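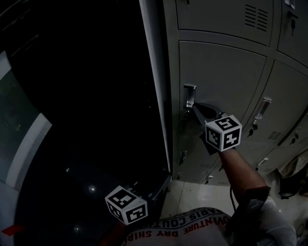
Search this journal Go Advanced search

4.2 Where people leave their things

We had gone into the Hendar study expecting to write mostly about commuting, and it was a pleasant surprise to find how much our respondents wanted to tell us about storage. Of the 3,654 employees who returned the August survey, 2,216 said that having a place to keep shoes, a coat or a lunch at work had some bearing on how they traveled in. Many wrote long notes in the margins (we read every one of them, and enjoyed most).

Fig. 3. Lockers of the row type discussed in this section.

The two sites differed more than we had guessed. At Flirklow, lockers were assigned by name and people tended to keep the same one for years, with spare sweaters and old birthday cards piling up inside. At Lachance they were shared by the day, and there the people who walked or biked told us they carried nearly everything home again each evening. We held follow-up talks with 43 people at Lachance and 147 at Flirklow, a lopsided split that we return to in Section 6, and the wish for a fixed place of one's own came up again and again at both. It seems fair to say that earlier work, our own included, has given too much room to parking and too little to wet coats.

Comments (3)

bikes_in_rain: Finally, somebody asked about the coats!

Reader 2: Was the Riteck warehouse left out on purpose? I'd have liked to see the night shift.

mlt: Enjoyed this. Table 2 won't open for me.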